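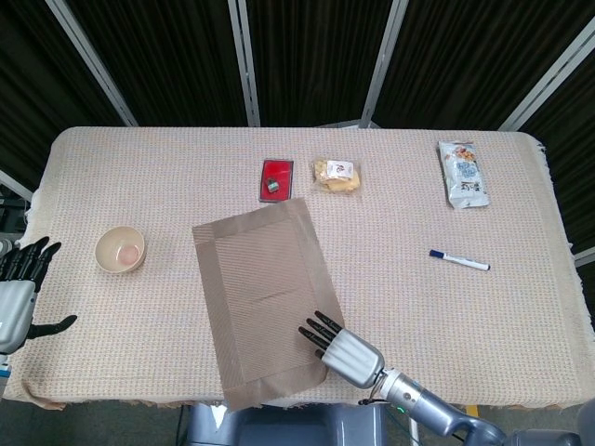 Photo: Hinata Nagano / Plimodon

Tabletop teleoperation cell: pre-session inspection, with comments

Completed by: Hinata Nagano
Date: 2026-03-30
Equipment: Grunura two-arm unit, Jukix glove controllers, Aaltonen frame and curtain
Task set: pick, move and place, small household items
Result: pass with comments. Item 4.2 to be closed before the next shift.

Mark each item OK, Comment or Stop. A Stop on any item means no motion under remote control until the shift lead has signed it off. Items apply to every operator change as well as to the first start of the day.

1. Area and guarding

1.1 Curtain hung on all panels behind the table, no gaps. OK.
1.2 Frame posts tight at the base. OK. Retightened in December, no movement found.
1.3 Floor clear within the marked zone. OK.
1.4 Cables clear of the operator's feet and of the table legs. Comment: the cable beside the torso is to be clipped higher. It passes, but a hanging tablecloth hides the lower part of its run and the check has to be done by hand.

2. Emergency stop and power

2.1 Stop button on the operator's desk cuts both arms. OK.
2.2 Stop button on the observer's side cuts both arms. OK.
2.3 Restart needs a deliberate reset. OK.
2.4 Arms hold position when the link is lost. OK. Tested by unplugging the receiver 3 times, once with the hand raised.

3. Hands and wrists

3.1 Fingers open fully and lie parallel. OK on both hands.
3.2 Fingertips free of cuts and loose edges. OK.
3.3 Wrist cable has slack at full rotation. OK. Do not tape it to the forearm.
3.4 Thumb returns to rest when the glove is relaxed. Comment: left thumb slow to return. Glove recalibrated, fault cleared. Watch for it.
3.5 Grip force limit set to 50 per cent. OK. Operators may ask for less and never for more.

4. Table and task items

4.1 Cloth lies flat in the working area. OK. The fringe on the side may hang freely, provided no finger path goes below the table edge.
4.2 Placemat flat and free to move. Comment: the mat can ride up against the small red tray. With the mat touching the tray, an operator who pushes down on the mat edge also shifts the tray, and the recording then teaches a contact we do not want. Agree on one starting layout and write it on the task card.
4.3 Small round bowl empty and within reach of the left hand. OK.
4.4 Food packets sealed, no sharp corners. OK. Replace a packet once it has been gripped for a full shift. Crumbs in the finger joints are a maintenance call.
4.5 Marker capped. OK. Cap to point left, so that the right hand meets the barrel first.
4.6 No glass, blades or liquids on the table. OK. 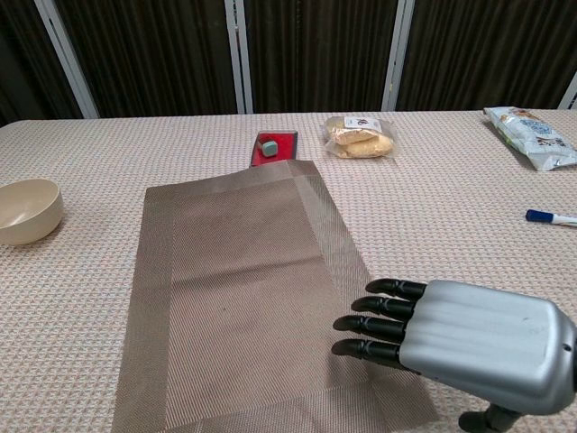
5. Control link and mapping

5.1 Left glove drives left hand, right glove drives right hand. OK. Check with one finger at a time before any arm motion.
5.2 Hover test: bring the open hand over the mat, hold for 9 seconds, no drift into the cloth. OK.
5.3 Speed limit active in the first run. OK.
5.4 Operator's view matches the actual table, not a stored picture. OK. Observer moves one item and the operator names it.

6. Recording

6.1 Disk space checked. OK.
6.2 Run counter noted before start. OK, 2,386.
6.3 Failed attempts kept and labelled as failed — do not delete them at the desk.
6.4 Any run with a person's hand inside the zone is stopped and marked. OK, none open.

Open actions

Clip torso cable higher (1.4).
Write starting layout on the task card, mat clear of tray (4.2).
Log left thumb return at each operator change (3.4).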